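Let People Fold Badly

August 3, 2026

I've been arguing about laundry rules for two years now, which is not how I pictured my forties going. Specifically I've been arguing about the written protocols that tell people how to handle clothes with hand-held grippers so that a robot can learn from it later. I write these things for a living (part of a living, anyway) and I've read a lot of other people's, and most of them are too long and strict in all the wrong places.

The one that set me off this time came out of Mellmont in May. It's a draft guideline for home sessions, meant to be shared between a bunch of small labs, and I'm glad somebody wrote it! We need one. But section 2 says every garment has to start flat, face up, sleeves out, on a smooth surface, and any session where the fabric twists has to be thrown out and started again.

Come on. Have you ever met a shirt?

I folded for Tuma for a good part of last year, and I can tell you what a shirt does when you pick it up by one corner with two hard fingertips. It swings. One sleeve goes under, the hem flips, and you've got a triangle with a lump in it. Then you spend a while coaxing it back with whichever gripper isn't holding on. That coaxing is most of the job. If the rule says to stop and reset every time it happens, you end up with a big pile of sessions about the easy part and hardly anything about the part the robot is going to be terrible at.
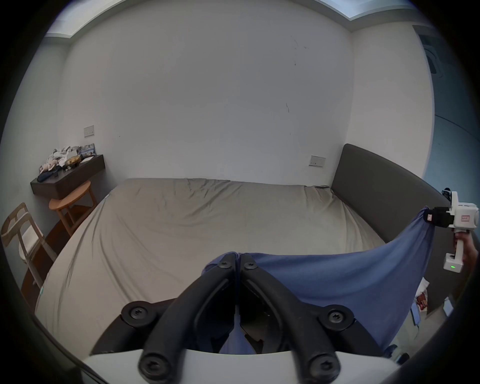
So my first request to whoever edits the next draft is to drop the reset rule for twisted cloth. Keep it for real problems, like a dead battery or somebody's cat getting involved. Let the person sort the shirt out, and write down that it needed sorting.

My second gripe is the bed thing. The draft "strongly prefers" a table. I get where that comes from: tables are flat, tables are at a sensible height, and you can put the same table in every room. But people fold on beds. My mother folded on a bed, I fold on a bed, and my neighbor's kid folds on the floor next to the bed and calls it done. A sheet wrinkles and slides around under whatever you're folding, and the mattress gives when you lean on it. A machine that has only ever seen tables is going to be lost in the first bedroom it rolls into, and then we'll all act surprised.

I had this out over coffee with Géza Kocsis, who ran the home program at Tóth before it moved to Flandalville. He's on the other side of it. His point is that if you let everything vary at once you can't tell what went wrong when it goes wrong, and he'd take 135 clean sessions over 1000 sloppy ones any day of the week. I don't think he's silly. For testing, I'd go with him. When you want to compare this month's version with last month's, please, use the same table and the same shirt and the same light, and iron the thing if you have to.

But a test and a lesson are different animals, and the draft uses one rulebook for both. I said that to Géza and he said fine, then write two rulebooks, and then he ate the rest of my pastry. So I'm claiming that as partial agreement.

There are places where I'd be stricter than the draft, by the way. Grip is one. It has a whole page on garment color and a single line on how to hold fabric between two people, or between two hands, and that line is "maintain adequate tension." What's adequate? I've seen folks pull a sleeve like they're starting a lawn mower. I'd want something a tired person can follow at the end of a session: hold near the edge, take up the slack slowly, don't let go until the other gripper has closed. You can say that out loud in one breath. New folks remember it.

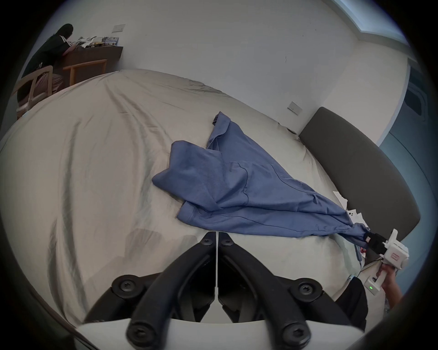 Other people in the house is another. The draft gives it a footnote! Homes have people in them, and I don't think we should be emptying them out every time we want to fold a shirt, but anyone who might wander through or be sitting nearby ought to know what's being recorded, ought to have said yes before it starts, and ought to be able to change their mind afterward without having to fill out a form. That belongs on page one, in plain words, ahead of anything to do with sleeves. If a lab can't manage that, I don't much care how good its folding is.

And then clutter. The draft wants surfaces "cleared of non-task items," and I'd cut that down to things that could hurt somebody or get damaged. Cables you could trip on, sure, run them along the wall. Glasses of water, move them. The pile of stuff on the shelf can stay where it is. It's going to be there when the robot shows up, and probably in 2086 too, if my own shelves are anything to go by.

The last thing I'd ask for is length. The Mellmont draft takes longer to read than a basket of shirts takes to fold, and the people doing the work are going to skim it once and go by feel. I know because that's what I did at Tuma, with a shorter one. Give me two pages, one for lessons and one for tests, in type big enough to read from across the bed. Put the consent part at the top. Comments on the draft are still open, and I've sent mine in, minus the lawn mower.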